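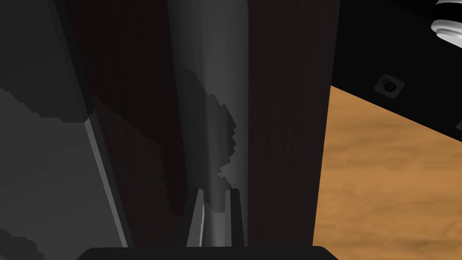

Darcy MacLeod wrote to me after last week's class that Midsummer can't be one holiday if the Swedes keep it on a Friday, the Latvians on a fixed date and the Finns on a Saturday. Good point, and I want to start there, so scribble it at the top of your page!

I'd call it a family of holidays. The solstice falls near June 21, the church put St. John's Day on June 24, and people hung their older bonfires and flower wreaths on whichever date stuck. (How old the fires really are is a fight I'll save for the seminar.)

1. Fire
In Latvia the fires are meant to burn until sunrise, and couples jump over them. My grandmother's village, Turndale, had one fire on the hill and up to 300 people standing there, most of them singing, not all of them well. I was 7 and allowed to stay up, which I've never gotten over.

2. Greenery
Wreaths of oak leaves for men, flowers for women, birch branches by the door. Swedish girls put seven kinds of flowers under the pillow to dream of a future husband. Clifford Fortin's handout has 12 versions of this custom, so please read it before you pick an essay topic. 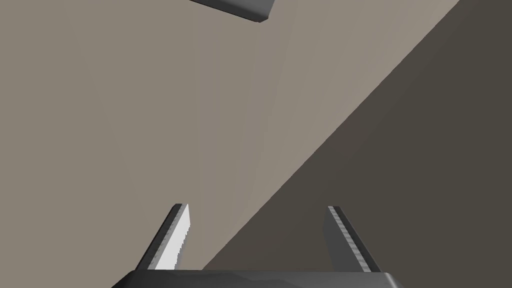 3. Food and drink
Caraway cheese and beer in Latvia, herring and new potatoes in Sweden. Compare the two menus and ask what was in season!

For next time: Bélanger, page 54 to the end of the chapter. Bring one song text, with a translation if you can find one.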